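Koech packing bench: speaker notes
Session 2, operations track, November 2020

Slide 1. Scope
Keep this short. Koech is the bakery packing site. Brutis supplied the cell and Mellent wrote the control software. I am covering the bench work and the staffing around it. Costs are in the Barness session.

Slide 2. Before the change
Items were moved by hand from board to cloth to basket. One person per bench, full shift, standing. Wrist complaints were the main entry in the site health log. Pause for anyone who runs a similar line.

Slide 3. The task
Explain that layouts are tried in simulation first and that operators review them before anything on the floor is moved. Leave both renders up while talking.

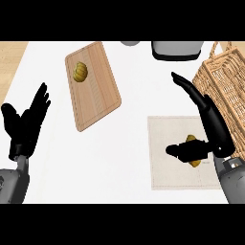
Bench layout with cutting board, cloth mat and basket; both arms in view.

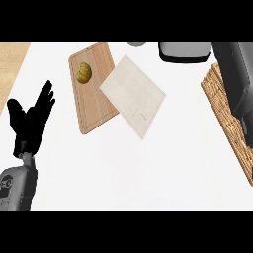
Left arm in view, hand open, board near the top of the table.

Operators raised 227 comments on layouts during the review period. Most concerned reach and where things are put down. Read out the one about the cloth: "If it creeps, everything after it is wrong." Mellent added a position check as a result.

Slide 4. What changed in the job
Nine bench posts before, nine posts after. The content is different. Operators now set out the bench, clear faults and sign off each layout. Less lifting, more watching. Several said the watching is more tiring than the lifting was, and the rota was altered in May so that no one supervises for more than two hours at a stretch.

Slide 5. Pay and grading
The grade did not move at first. Fault clearing was treated as part of the old role. It was regraded after the union asked for the task list in writing. Do not speculate on other sites.

Slide 6. Open points
Night cover for faults is still thin. New starters learn the cell without having done the hand work, and they are slower to spot a badly set bench. Koech is trying a fortnight of hand packing in induction. No results yet.

Questions. If asked about cycle times, refer to Brutis. If asked for the comment log, the summary can be shared but the raw entries cannot.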